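Visit to the packaging fair in Hendberg

In March I went to the small packaging fair in Hendberg, which is held every year in the old tram hall. I collect small boxes and labels since my school years, so for me it was a day I had waited for. The entrance cost 23 with the catalog, and the doors opened at nine. I came by the early train and had to stand outside in the wind for a while.

The fair had 94 tables this year. The first row belonged to the printers. At the table of Arnent they showed how a flat sheet becomes a folding box. A man gave me one sheet and let me fold it myself. I did it wrong two times, and the third one was good enough to keep. They also had a wall of old color samples, and I would have liked to see the backs of them, but they were glued down.

After that I listened to a talk about labels, given by the company Kazemi. It took 45 minutes and was a little too technical for me. I understood the part about glue for cold storage and the part about why round labels waste more paper than square ones. The coffee after the talk was free, and the line for it was long.

The best part for me was the back of the hall, where the collectors have their tables. Most of them bring the things in shallow boxes and trays, and you may look through with your hands if you ask first. One seller had 175 matchbox labels in a folder, all sorted by color. Another had only bottle caps and would not sell single ones. I stayed longest at the tables with mixed boxes, where the small packets and cartons lie together and you do not know what you will find. Many of the pieces had Chinese printing. I cannot read it, but I like how the characters look on a small surface, especially when they are in gold.

Prices were fair in the morning and better after three o'clock, when the sellers begin to pack. I bought two tea tins, one paper bag from a bakery and a bundle of fruit wrappers. I wanted also a salt box from the Bamivia table, but the corner was crushed and I left it there.

If you go next year, bring small coins and a hard folder, and eat before you come. The only food in the hall was soup, and it was finished at noon.

Contact | Copyright, all texts by the author | Back to top 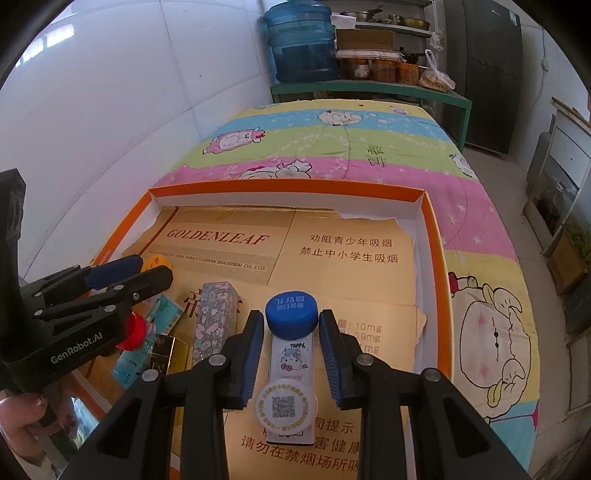 Small pieces in an orange-edged box: a blue cap, a kitten with a bow, and "GOLDENLEAF" on the cardboard lining.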